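Speaker notes: Opening up an old tower
Tuesday evening repair talk, Lunolus community room

Start once people have sat down. Say who the talk is for: anyone with a desktop at home that still runs but has become slow or noisy, and who has never taken the side off.

Ask for hands. Who has opened one before? Who has one in a closet? Wait for the hands, then go on.

First part: before the screwdriver. Shut the machine down, switch off the supply at the back, pull the power cord, hold the power button for a few seconds. Then lay the tower flat with the open side up. Most people try to work with it standing and drop screws into the bottom. Flat is easier on the wrists too.

Mention the Nedetti office clear-out here. They had 213 towers going to scrap, and more than 500 sticks of memory came out of them. Most of the machines needed a cleaning and a new drive. Keep this short, it ran long last time.

Second part: finding your way around. Start with the power supply, the big metal box the thick cables come from. Never open that one. Read the label on it before buying a new graphics card – it gives you the wattage. 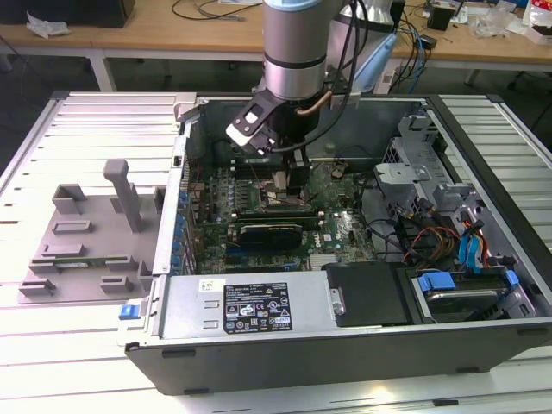

From there go to the memory. The modules stand in long slots near the processor and are held by clips at the ends. Open the clips, lift straight up, hold by the edges. When they go back in, line up the notch first. If it will not seat, take it out and look again. Do not lean on it.

Graphics card next. There is one screw at the bracket, sometimes two, and a small catch at the end of the slot that people forget. Pulling against that catch is how slots get broken.

Drives last. Two cables each, one for data and one for power. Tell them to take a phone photo before unplugging anything.

Third part: cleaning. Soft brush, canned air in short bursts, a finger on the fan so it does not spin. Outdoors if possible. No vacuum cleaner on the board.

Pass around the Gridgate parts list, page two has the memory types. Someone will ask about laptops. That is the January talk.

Questions until 8:30. Then put the chairs back along the wall and hand in the key at the desk.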